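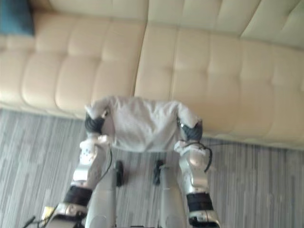
3.2 The sofa as a folding surface

The folding table, as a piece of furniture, exists mainly in the imagination of people who write about laundry. In the homes we studied, clothes were folded on beds, on the lids of washing machines, on the arm of a chair and, more than anywhere else, in front of the sofa. Figure 3 is typical of the stage we call the hang: a pale, plain shirt held up by its two upper corners, the body drooping between them and the hem heading for the carpet, while a wide and perfectly serviceable seat waits behind it. The seat is tufted, and tufting matters a good deal in what follows. A shirt laid on a row of padded squares takes on the opinions of those squares, and the person folding it must decide whether to argue.

Figure 3. The hang, at the front edge of a tufted sofa. Striped carpet below; one teal-blue cushion in the upper left corner.

Home Journal Current Issue Archive For Authors Search

Hiếu Sầm | October
14 shares | 5 comments

We define the hang as the interval between the moment a garment leaves the pile and the moment any part of it is laid on a surface. Earlier drafts of our coding scheme did not include it. We had a category called "pick up" and a category called "fold," and the hang was supposed to fall politely into one or the other. It refused. Participants held shirts in the air and looked at them. They turned them around to find the front. They shook them, sometimes with real feeling. One participant held a child's pajama top at arm's length for so long that the coder assumed the recording had frozen. When asked later, she said she had been trying to work out whether it still fit anyone.

The study covered 19 households and 718 garments, of which shirts without buttons were the largest group. We chose to concentrate on these for the present section, partly because they are common and partly because the two authors who coded the fitted sheets have asked to be excused. Participants were told to fold as they normally would. Several tidied up first, which we could not prevent, and one ironed, which we had not thought to prohibit.

Three properties of the sofa seem to shape what happens after the hang. The first is height. A sofa seat is low for a standing adult, and people who fold there either bend, kneel on the floor or sit down beside their own work. Those who sat tended to give up on the seat entirely and fold on their laps, using the cushions only for storage. Kneeling folders made the neatest shirts in the sample and complained the most. In the Druston apartment, where the carpet had been taken up, the kneeling position was adopted once and never again.

The second property is the surface itself. We compared flat woven seats, loose cushions and button-tufted seats, using one test shirt that traveled with us from home to home and was by the end of the study the most folded garment any of us had met. On the flat seats, the shirt could be smoothed with one pass of the hand. On the tufted seats, smoothing moved the wrinkle into the nearest crease, where it remained. Participants with tufted sofas had, in most cases, stopped noticing. They folded high, doing the sleeves in midair and treating the seat as somewhere to put the result. This is a skilled operation and looks like a card trick performed by someone thinking about dinner.

A word on material. Slick coverings let a shirt slide, and a sliding shirt is easy to straighten and just as easy to lose over the front lip. Woven coverings hold the cloth still, along with any crumbs. The Skalholm sofa, a model owned by two of our households without either knowing of the other, has a seat that tilts backward, so that finished shirts migrate slowly toward the backrest and have to be retrieved. Both households described this to us as convenient.

The third property is what already lives on the sofa. Loose cushions were present in nearly every home and were almost never removed before folding. They were pushed to one end, folded around, or used as a wall against which to lean the stack. Asked why she did not simply move hers to the floor, a participant in the Võ household replied that the floor was for the socks. We found this hard to improve on and have adopted it as a working account of zoning: each household assigns a class of laundry to each level, and the levels do not mix. Shirts go on the seat. Underwear goes on the arm. Anything belonging to a teenager goes on the back, facing the door, as a form of correspondence.

The carpet deserves its own remark. During the hang, a long shirt held in front of a low seat has very little room beneath it, and hems touch the floor more often than participants believe. In interviews, people told us firmly that clean clothes never touched the carpet in their homes. The recordings take a different view. We raised this with only one participant, who watched her own recording through to the end and then asked whether we would like to see the vacuum cleaner.

Our results differ in one respect from what we expected. We had supposed that a longer hang would go with a slower fold overall, on the reasoning that a person who stares at a shirt is a person in no hurry. The opposite was nearer the truth. Folders with a long hang had already found the front, turned the sleeves and settled the shoulders before the cloth met the seat, and they finished quickly. Folders with a short hang put the shirt down at once, discovered it was inside out, and picked it up again. In our coding this counts as a second hang. The record is five, set by the corresponding author during the pilot and retained in the data for the sake of honesty.

We also offered participants a folding board, the Tesico, a hinged panel on which the shirt is laid and then closed from each side. It was received warmly. It was placed on the sofa, where on tufted seats it rocked, and on loose cushions it sank. Most households used it for a handful of shirts and then leaned it against something. When we returned at the end of the month, one was under a houseplant and another had become part of a hamster arrangement that we were not invited to inspect.

The limits of this part of the study are plain enough. Our households all had a sofa, having been recruited with a notice that asked for people with sofas. The camera position favored the seat over the floor, so work done with the feet, of which there was more than we had planned for, is poorly covered. Nor can we say much about what becomes of the finished stack, which in several homes was still on the sofa the following evening, with people sitting next to it. The question of how long a folded shirt may remain on a seat before it counts as furniture is taken up in Section 3.3.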